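Ondley Centre for Household Studies
Collections and Displays
Gallery: The Everyday Container

March 2021

The Everyday Container is a small display drawn from the Centre's handling collection. It brings together bottles, jars, tins and tubs of the sort found in most kitchens, and considers how they are opened, emptied, put away and, in many homes, kept for a second use. The collection was begun by Birutė Raudsepp, who remains its keeper, and the display has been arranged by Teodor Buzatu of the learning department.

The handling collection at present holds 326 containers. Of these, 38 have been selected for the display. The greater part came from households in Ondley and the neighbouring parish of Jurnon, whose residents were invited in January to send in the empty packaging of an ordinary week. Further items were received from families who had brought drinks, pickles and dry goods home from abroad, and from shops which import them. The Centre wishes to thank all who contributed.

Items are shown on plain tables without cases. Labels have been left in place wherever they were still attached on arrival, and no container has been repainted, polished or otherwise improved. Dents and scuffs are recorded in the register and are regarded as part of the history of the object.

The gallery page is arranged in the order of the display itself. Entries without a photograph will be illustrated as the work of recording the collection proceeds.

Table One: Drinks and Their Bottles

The first table is given over to drinks sold in single portions. Visitors are asked to look in particular at the neck and mouth of each bottle. A wide mouth suits a thick drink and is easily rinsed; a narrow one is better for water and for pouring slowly. The thread on which the cap turns is often hidden in daily use, and several bottles are shown open for that reason.

The small yogurt-drink bottle is a familiar object in many parts of the world. It is generally short, with rounded shoulders, and holds little more than a few mouthfuls. Its label frequently does most of the work of distinguishing one maker's product from the next, the bottles themselves being much alike.

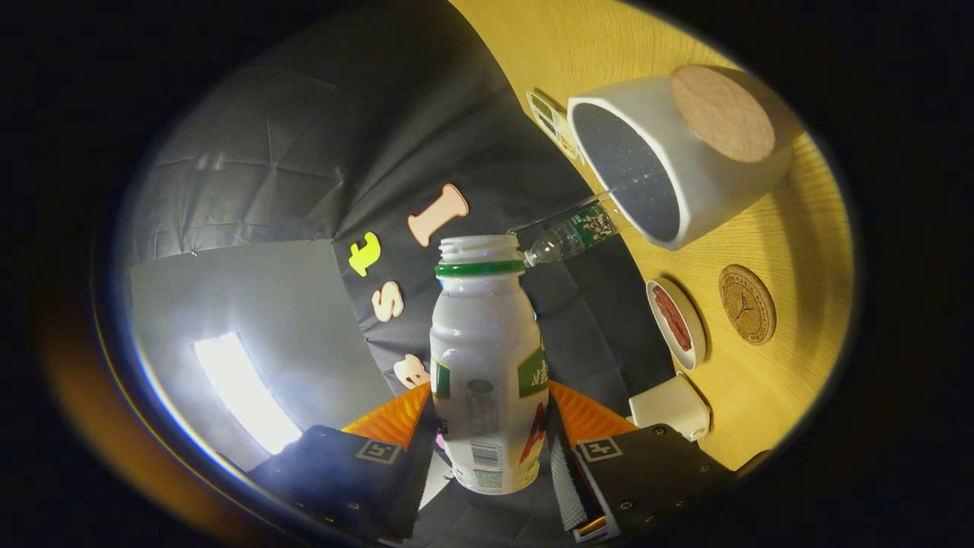

White yogurt-drink style bottle, uncapped, with a green ring at the neck and Chinese characters on its green label panel. Beyond it are a small clear water bottle and a white cylindrical container lying on its side, with a round light-brown lid at the far end.

The contrast between white and clear plastic is one to which the display returns on several occasions. A clear body shows how much remains and whether the contents have settled. A white body conceals this, and the household must judge by weight. Contributors were asked which they preferred for keeping at home, and the answers, which may be read in the folder beside the table, were fairly evenly divided.

The folder also contains notes on the reading of labels. Most carry the name of the drink, its maker, its contents and its date within a very small area, and the notes suggest an order in which a visitor might look for each. A magnifying glass may be borrowed from the front desk.

Table Two: Jars and Lidded Tubs

Storage jar, glass, with a clip fastening. Received from a household in Jurnon, where it had held dried beans for many years. The rubber seal is a replacement.

Pair of stoneware jars, brown glaze, one with a chipped rim. Used by the donor's grandmother for salted vegetables and later for wooden spoons.

Margarine tub with lid, adapted as a button box. One of 4 such tubs in the collection, all of them put to a use other than the original.

Jar with a cork stopper. The cork has shrunk with age and now sits low in the neck. Visitors are asked not to press it further.

Table Three: Tins and Boxes

Biscuit tin, square, with a hinged lid. The donor's note states that it was kept on top of a wardrobe and contained photographs.

Tea caddy in painted metal, with an inner lid. The paint is worn through at one corner, where the thumb would rest.

Cocoa tin, tall, with a press-in lid. A coin was used to lift the lid and has left a row of marks beneath the edge.

Card box for table salt. Paper and card are poorly represented in the collection, such packaging being seldom kept, and the Centre would be glad to receive more.

Table Four: Put to Another Use

The last table shows containers after their first purpose had ended. It includes a drinks bottle cut down as a scoop, a row of yogurt pots used for seedlings, and a tall tub in which one family had kept its clothes pegs. About 80 written accounts of such uses have been received, and a selection has been copied out by pupils of Oral Lane Primary School. The accounts are brief and practical. Several give instructions for removing a stubborn label with warm water and cooking oil, and one sets out in full the arrangement of a larder shelf.

Handling Sessions

Containers from the handling collection may be borrowed by schools, day centres and residential homes within the district. Each loan box, known as a Wondier box, holds a mixed group of bottles, jars and tins together with a set of question cards. Boxes should be returned with their contents clean and dry, and lids should be left loose so that air may circulate. Any breakage should be noted on the card inside the box; no charge is made for ordinary wear.

Contributing to the Collection

The Centre continues to accept empty household containers. Items should be rinsed and allowed to dry before they are handed in, and labels should not be removed. A short note stating where the item was bought and how it was used is of great value, even where the donor considers the object to be of no interest. Containers which have held medicines, paints or cleaning fluids cannot be accepted.

Enquiries about the display, or about an object shown on this page, should be addressed to Birutė Raudsepp, Keeper of the Handling Collection. Requests for loan boxes should be addressed to Teodor Buzatu in the learning department, and should state the age of the group and the dates required.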